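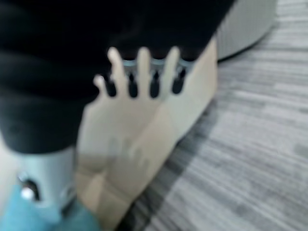 Four fingers, one budget: looking at a robot hand before we sign

A pale beige hand over black fabric, with the carpet streaking past on the right. The bare metal strip across the knuckles is the bit I would ask about first – what does it cost to replace, and who is allowed to do it?

14 shares | 6 comments

We are a small packing and returns business, and we have been thinking about a robot hand for the soft goods bench since December. The picture on this page shows the sort of work we care about: cloth, board, and a hand getting in among them. I have kept the notes short. The sums are what I came for.

Where the money goes

Werkar quoted us 4000 for the hand. Fine, until you read the second page. Fitting is another 2000, and that leaves out the arm it bolts to, the training and any spare fingers. Bunnag came in lower on the hand and would not put a figure on fitting at all. I don't count that as a cheaper quote. It is half a quote.

Cero wants 160 a month for support. I asked what happens if a finger goes stiff in our busiest week and was told that the response time "depends on the region". We are in a region. I would like that answer in writing before anybody talks about a discount.

What the brochures leave out

Every sales sheet we were sent has a hand holding an apple or a light bulb. We handle coats, cushion covers and flattened cartons, and dark cloth is what slows our own people down at the end of a shift. Vomutex offered a trial on our own stock, the only firm to do so, though we pay the carriage both ways.

The gaps between the fingers bother me as well. Open slots at the base look like a good home for lint, and our returns shed plenty of it. A glove cover may be the answer. If so, it goes on the quote as a running cost, with a price and a guess at how many we would get through in a year.

For now the money stays in next year's column, marked "maybe". I want one full shift with our own mixed returns, including the awful fleecy ones, and a written price for spares. Until then the bench stays as it is.

6 comments | Share this page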